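Repetition in Online Celebrity Sighting Coverage
Student project report, media studies
Greer Sutherland

1. Aim
The project measured how much of a short celebrity news item is new text and how much is reused from earlier items about the same actor. Only items reporting a public outing (a meal, a walk, an airport arrival) were included.

2. Material
Items were collected in January from three entertainment sites: Grumix, Zerberg and Lundon. The sample holds 60 items. A fourth site, Harawira, was dropped after the first check. Its pages were copies of Zerberg pages with new headlines. 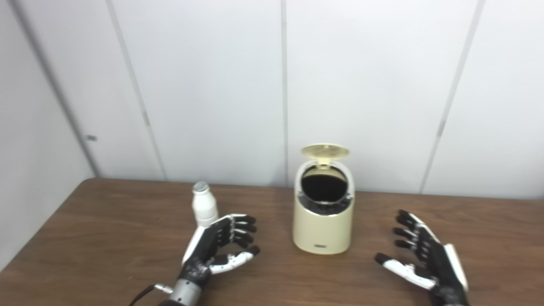 Each item was split into sentences and every sentence was given one of four codes: event, clothing, career background, or personal history. Photo credits and links to other stories were removed before coding. Items shorter than 90 words were kept in the sample but left out of the sentence comparison, leaving 57 items.

3. Results
Career background was the largest category on all three sites. The event named in the headline was usually covered in the first two sentences and did not come up again. In 11 items the closing paragraph matched an earlier item on the same site word for word.
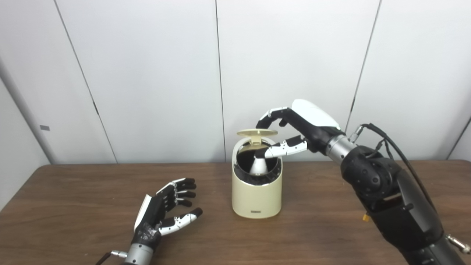 Figure 2. Cream-colored container with its lid raised, on a wooden table.

Lundon used the most clothing sentences. Grumix repeated film titles more often than the other two, mainly in headlines.

4. Limits
All coding was done by one person, and no second coder checked it. Headlines that changed after publication were recorded only in their first version.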